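Posero Handling - Paper and Foam Sheet Task
Progress report no. 7 to Moodley Fund
Sun 17 July
Prepared by: Gwenllian Voyle
Cc: Dumisani Ndlovu, Annatjie Magagula

Status: on track for episode count, behind on labels. Details below. Sorry for the short form, the budget table goes out separately from Annatjie.

Where we are

Target for this period was 250 accepted episodes on the sheet task. We have 257. An episode is one full run by the operator driving both arms, start pose to end pose, all cameras recording. Accepted means a second person watched it back and signed it off. Themba did most of the watching back.

Rejected so far: 50. Mostly dropped sheets, also a batch where the clocks between the two arms drifted and the video didnt line up with the joint readings. Clock problem is fixed, we now sync before every session and not just in the morning.

Paper sheets

Paper is the harder of the two. It curls, it folds over itself, and one sheet never sits the same way twice. Good for the learner, slow for the operator. We asked operators to keep going when the sheet folds over and not to restart, so the data has recoveries in it as well as clean runs. Benvinda wrote a one page guide on this and it has helped, the newer operators were throwing away runs that were perfectly usable.
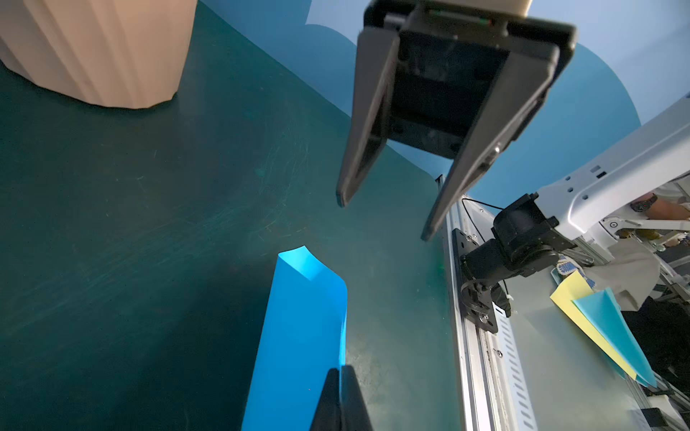 Wrist camera view, blue paper at the near gripper, second gripper over the table.

Colors so far are blue, light turquoise and yellow. Dumisani wants white added before October. My worry is white will wash out under the current lights, so would like to test with a small set first, 80 episodes at most, before we commit.

The table top is getting scratched. Does not affect grasping as far as we can tell, but a model could learn to lean on the marks for position. Plan is to swap the top partway through the next period and hold back a set from the new one for testing. Cost is small, comes out of consumables.

Foam sheets

Started later than planned, the first delivery from Tura was the wrong thickness and went back. Foam is going faster than paper. Holds its shape more, and operators say they can feel confident with it after a short practice. Handover between arms is the part we want most of, as that is where the Cerov baseline model fails most often - it closes the second gripper too early, or lets go with the first before the second has hold.
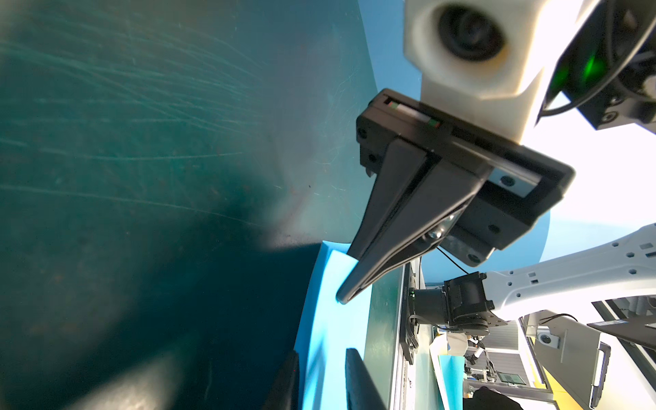
Light blue foam sheet between the fingers of the near gripper, other arm's finger just above it.

Glare is still an issue on the wrist views. There is a bright patch on the table in some of the foam recordings and the background blows out toward the edge. We are keeping those episodes, tagged "glare", so the training side can leave them in or out. Themba is pricing a diffuser for the overhead light. If it is under the limit we will just buy it, otherwise will come back to you with a request.

Labels

Behind here. Each accepted episode needs start of grasp, handover and release marked by hand. 80 are done out of the 257. Benvinda was out for part of the period and there was no cover for her. Annatjie has agreed to put in two afternoons a week until the backlog is down. We also tried having the operator mark the moments live with a foot pedal. Marks came out late and uneven, so dropped it for now, may retry with a different pedal.

First training run

One run finished, on paper episodes only. Too early to report a number that means anything. It reaches for the sheet sensibly and then pinches too high, so the sheet swings. More examples with low grasps are on the list for operators starting this week.

Next period

- finish labels for everything accepted to date
- white paper test set
- new table top, held back test set
- foam episodes to match the paper count
- second training run, paper and foam together

Need from you

Answer on the extra operator hours asked for in the last report. Without them the foam count will slip, we can't cover labels and driving with the same people. Also please confirm if you want raw video delivered or only the trimmed episodes, storage quote depends on it and Dumisani has to reply to the supplier.

G. Voyle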